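Search this diary Search
Home Diary Letters Garden Contact
Reading time: 2 minutes

26 December 2023

The second day of Christmas, and I have slept until nine. In Brurnau it is raining on the old snow and the path to the road is grey ice. I put ashes on it before breakfast and then I went in again, for I had decided that today I do not go anywhere.

All the visitors left yesterday in the evening. Rainer drove, and he telephoned at 221 kilometres, exactly when he stood in his own garage. He always reads me the number. I wrote it on the calendar beside the others, I do not know why I keep them.

So the house was mine and I could tidy up. The big table in the front room had still everything on it: nutshells, candle ends, the paper from Lello's presents, which my sister wants folded and kept for next year. I folded it. It took longer than the washing up.

Then there was only the spiky thing left. I have no better word for it. It has a grey middle, and out of it go the long brown pegs to all sides, each with a round end like a drumstick. Lello says it is a hedgehog, Rainer says a chestnut. Meinrad Prantl brought it on the 24th in a carton from Cetside, where he was working until March, and he did not say what it should be, only that it must stand where there is light. He laughed very much when I asked if one hangs coats on it.

I wanted to dust it, and this is not easy. With a cloth you catch on the round ends. With the small paint brush it goes, if you hold the hand quite flat and go in between the pegs from the side. I needed 20 minutes for one half and then I made coffee. The other half I did after lunch while the radio played the concert, the same waltzes as every year, and I was not unhappy at all.

My mother would not have allowed such a thing in the front room. She had there the glass bowl with the wax fruit, and we children were not permitted to touch it, so of course I know still how the pear felt, a little greasy and with a tooth mark in it from my brother. I thought of her the whole afternoon. I believe the bowl is in the cellar behind the preserving jars, and tomorrow I will look for it if my knee is better.

For supper the rest of the soup and two slices of the dark bread. I must write to Meinrad and thank him properly, he is easily offended.

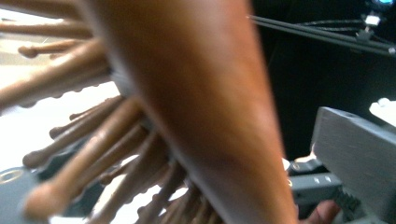

The letter to him I have started now, but I have only four lines and the third one is wrong. I will finish it in the morning when my head is clearer. The rain has stopped and it begins to freeze again, so more ashes.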